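About Jundasstead

Hi, I'm Libor Tóth, and I run Jundasstead, a small evening school where grown-ups learn to bake bread. Come in, get an apron, ignore the pile of shoes by the door! 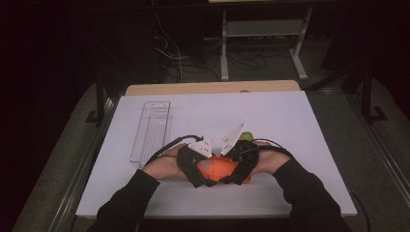
I started out wanting to teach pastry. I'd spent years at Delletti, a bakery two towns over, folding butter into dough at three in the morning, and I figured croissants were what people would pay for. My first class had four students and every one of them asked me how to make a plain loaf that didn't come out like a doorstop. So we made plain loaves. We still do, mostly (there's a croissant weekend in December, and it fills up fast, so write early).

Classes run in the evening, six to nine, and I keep them at 15 people or fewer. More than that and I can't get around to everybody before the dough needs shaping. You'll mix by hand for the first two weeks. People grumble about it, and then somewhere in week two they stop asking me if the dough is ready and just tell me. I love that part.

We bake in an old deck oven I bought from a pizza place in Leven when it closed. It weighs almost 2309 pounds and it came through the back wall, which we then had to rebuild. The left side runs hotter than the right, so you'll hear me yelling "turn it!" a lot. Please don't take it personally.

The flour comes from a mill called Delacroix. I tried cheaper stuff for one season and the rye went gummy on us again and again, and I ended up giving half the class their money back. Never again. You can buy a bag from me at the end of class for what I pay for it.

There are 52 recipes in the school binder, one for each week of the year if you feel like keeping up at home. My wife has done it twice – I never have. The binder is included with your first course, along with a jar of starter. If you kill the starter, come by and I'll give you another one. I've killed plenty.

A few practical things. Tie your hair back and leave your rings at home. Parking is behind the building, and the gate sticks, so give it a good shove. We can handle most allergies but there is wheat in the air all the time, so I can't safely take anyone with celiac disease. Sorry about that, I know it's a letdown.

If you have a question, call in the afternoon. In the mornings I'm either baking or asleep.

3 comments

Marnie K.
Took the beginner course last winter and still use the rye recipe every week. Is the seeded one in the new binder?

Libor
Yes, page 31 I think! Toast the seeds first.

doughboy_pete
Tuesday group says hi. The gate is still sticking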